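From: Maya Matar
To: Harb clothes-and-mending list
Subject: Re: [harb-mending] folding dark things so they stay folded

Przemysław Olszewski wrote:

> Hi all, new to the list, moved to Ultport in April and still living
> out of two suitcases. My question is a dull one. I own almost nothing
> but black clothes and they look terrible folded. Every crease shows,
> and by the time I've found the one I want the whole pile has gone
> over. Does anybody fold on a proper surface? I've been using the bed.
> Also does anyone know if the Povis folding boards are any good, or is
> it just a bit of plastic?
>
> P.

Hi Przemysław, and welcome! Not dull at all, we once had a thread on sock drawers that went to 106 messages and I think I wrote a quarter of them.

First thing, get off the bed. I folded on a doona for years and wondered why everything came out like a pillow. The mattress gives, the cloth slides into the dip, and you end up chasing the sleeves around. Any hard table will do you. I'm a total convert to a plain white one for dark clothes, because you can see the outline of what you're folding and you notice straight away when one side is longer than the other. Black on a dark timber table at night is hopeless (ask me how I know). 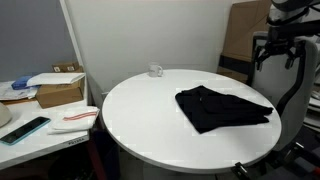
I go for a loose sort of rectangle and leave it at that. If you press down hard to get it flat you just iron in whatever wrinkle was under your hand, and on black cotton that catches the light every time you move. Sides to the middle, then up from the bottom, then over once more. Slightly rumpled edges never hurt anyone. Round tables are fine too, by the way. I was suspicious, having grown up lining hems up against the edge of the kitchen table, but you get used to having no straight side and you can walk round it to reach the far corner. Just push your cuppa to the back first. I have learned this one the hard way, with tea, and a shirt that wasn't mine.

The other thing I'd say is do it while somebody's about. It's boring on your own! I like folding in a room where other people are getting on with their own work, bit of typing going on, a pot of tea within reach, and the pile just sort of goes down without my noticing. When I do it by myself in the bedroom I find I've stopped halfway and I'm reading something on my phone.

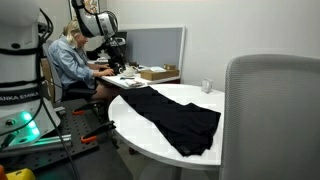

Teapots deserve their own thread, so I'll behave. Back to the clothes. You asked about the Povis board. I had one, I gave it to my sister, she gave it to the op shop. It does make everything the same size, which is lovely if you've got open shelves, but it's one more thing to find a home for and mine was always behind the door when I wanted it. If you're living out of suitcases I wouldn't bother yet. A magazine in the middle of the shirt gives you the same width and then you slide it out.

Where I'd spend the time is on the first lay-out, before you fold anything. Get it down flat, on the diagonal if that's how it lands, smooth out from the middle with the side of your hand, and look for any bit of hem or corner that's doubled back on itself. It's very easy to miss on navy or black and it leaves you a hard lump right through the stack.
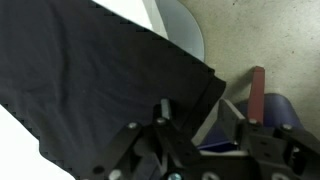

Dark fabric with a folded corner, or possibly a thick hem.

You don't need to get every wrinkle out, only the thick bits. Soft creases mostly drop by themselves overnight if the pile isn't too tall. I keep mine to six or so, my mum does stacks up to her elbow and then complains.

And if it all goes wrong, don't try and fix it in place. I used to poke at a bad fold for ages, tugging one corner and then the other, and it only gets worse. Pick it up by one point, let it hang off the table a second, and start over.

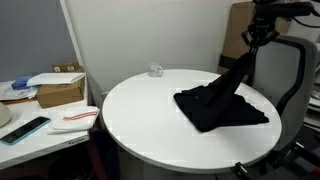
Give it a little shake too if there's room, and then lay it down from the far side towards you so the air gets out. Takes no time at all once it's habit. My son (who is 3 and helps, in his way) thinks the shake is the whole job.

For the toppling, try filing them upright in the suitcase, folds facing up, like records. Then you can pull one without wrecking its neighbours, and if you can't tell your blacks apart, a little stitch of coloured thread inside each collar does the trick. Even sells a pack of odd-end threads for next to nothing and you'll never get through it.

Let us know how you go, and what shelves you end up with!

Maya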